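Evaluation of the Munia Hand-Held Gripper Kit
Final Project Report, Applied Automation
Submitted by Janelle Cabanatuan
Project adviser: Sunita Mathur
September 2024

1. Purpose

The department asked for a student review of the Munia kit before deciding whether to renew its rental from Tovgate. The kit consists of two hand-held grippers, cabling and recording software. It is offered to schools that wish to collect demonstrations of manual tasks for later use in training robot arms. This report covers setup, handling and the quality of the recordings. It does not cover model training, which was assigned to the Akinola group.

2. Setup

The vendor states that a first session can begin within 30 minutes of unpacking. Our first setup took almost twice that, chiefly because the synchronization step failed until the software was reinstalled. Later setups met the stated time. The manual is clear on calibration but says little about cable routing, and each operator settled on a personal arrangement.

3. Handling

Operators worked seated, with one gripper in each hand. The unpacking task was chosen because it requires one hand to work in a confined space while the other remains free. 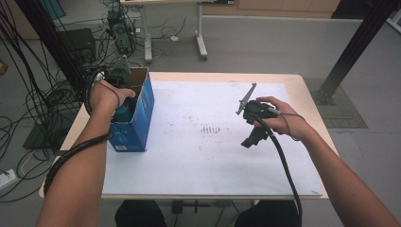

Cable management was the most frequent complaint in the operator survey. The grippers themselves were considered comfortable, but the wiring affects how the arms are held. With the left gripper partly inside the open blue box, a black cable is wrapped around that wrist and forearm, and the thick cable from the right gripper runs across the paper and off the table. Operators reported that they planned their reach with the cables in mind, and this habit may carry over into the recorded motion. A wireless version would be preferred if Tovgate makes one available.

4. Recordings

A total of 371 episodes were recorded, of which 17 were discarded for lost tracking. The remaining files were reviewed at the Flutalgate lab for focus, exposure and visibility of the item being handled. Close-range views were usable in most files. Two weaknesses were noted — soft focus on items held very near the lens, and strong overexposure on white work surfaces.
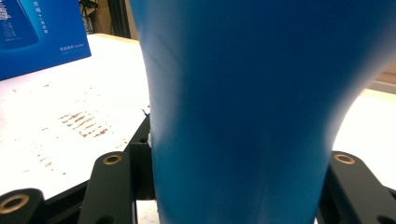
Figure 2. View from a gripper camera with a blue item at close range. The white tabletop is largely washed out.

The exposure problem can be reduced by covering the table with a matte gray sheet and lowering the overhead light. The focus problem cannot be corrected by the user, as the lens is fixed.

5. Recommendation

The kit is suitable for instruction at the present rental fee of $2,919 per term. Renewal is recommended through February, subject to the vendor supplying shorter cables and a revised setup guide. The full survey responses and the list of discarded episodes are attached as Appendix A.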